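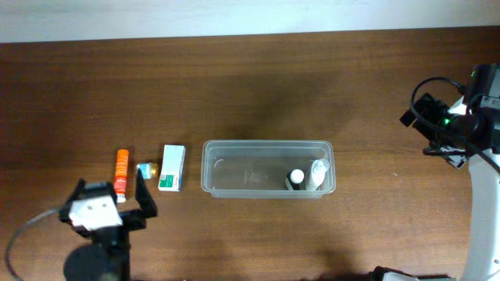 Household Tips > Storage

Sorting out the medicine drawer

Twice a year is enough for most homes. We do ours in July, when everyone has a cold and the drawer is being opened anyway.

Take everything out and put it on a table under good light. Check the expiry date on each packet and tube. Some creams also have a limit once opened, so write the opening date on the cap in marker. Anything out of date goes in a bag for the chemist, who will take it back. Don't flush tablets or tip syrups down the sink.

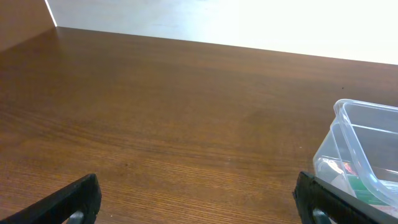 Wipe the drawer with warm water and a little dish soap and let it dry fully before anything goes back. Bathrooms are too steamy for most medicines. A high cupboard in the hallway or bedroom is better, well out of reach of children. Check the label, as many say to store below 25 degrees, and some need the fridge.

Keep tablets in their original packaging with the leaflet. Bandaids, tweezers and thermometers can go in a separate tub.

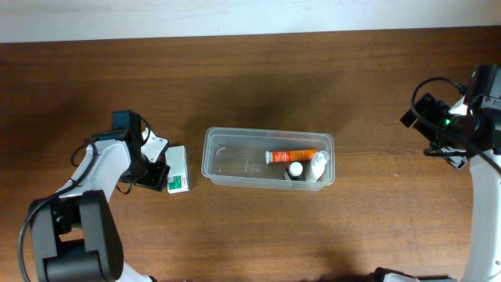

Medicines together in a clear, open box.

Updated 2026-05-26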